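Home | Datasets | Docs | Purchasing Notes | Contact

# Bridanach Tabletop: README and budget notes

Filed under: Robotics > Equipment Planning

Last revised December 9, 2021

Welcome, and thanks for stopping by! Bridanach Tabletop is a small set of board game handling recordings, and this file covers what is in it along with what we learned about paying for it. We've had so many kind notes from labs trying to plan their own purchases that the money side has rather taken over (sorry to anyone who came for the file formats, they're in the docs folder).

## What to budget for

Our first plan was built on the Huanca hand-held gripper, and we ordered 2 of them through Merkby, our usual supplier. The grippers themselves were the easy part. What caught us out was everything that hangs off them: spare fingertips, cables, memory cards, chargers, and a proper case so nobody has to carry the lot down the hall in a grocery bag. If I were starting over I'd set aside a fifth of the hardware line for small parts and not feel the least bit guilty.
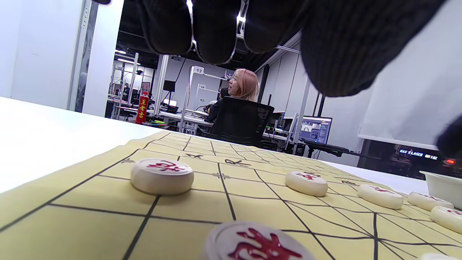
Storage is the other line people forget. We recorded 200 short sessions and kept 5 copies of nothing, which I don't recommend, so the January order includes a second set of drives. Please price the backup at the same time as the recorder, while the person with the chequebook is still in a good mood.

## Buy, borrow or wait

The Narkberg arm is still on our wish list. We asked for a quote and then decided to wait, partly for the floor space and partly for the training days, which are billed separately and add up faster than you'd think. Hand-held recording kept us busy in the meantime, and the game pieces and mats cost next to nothing.

- Lead time on grippers: 40 days, plus customs
- Fingertips: order with the gripper, same shipment
- Service plan: ask for it as its own line on the quote

If your own quote looks wildly different from ours, do write in. I love comparing these things over a cup of tea.

Contact the maintainers | © 2021 Bridanach | Back to top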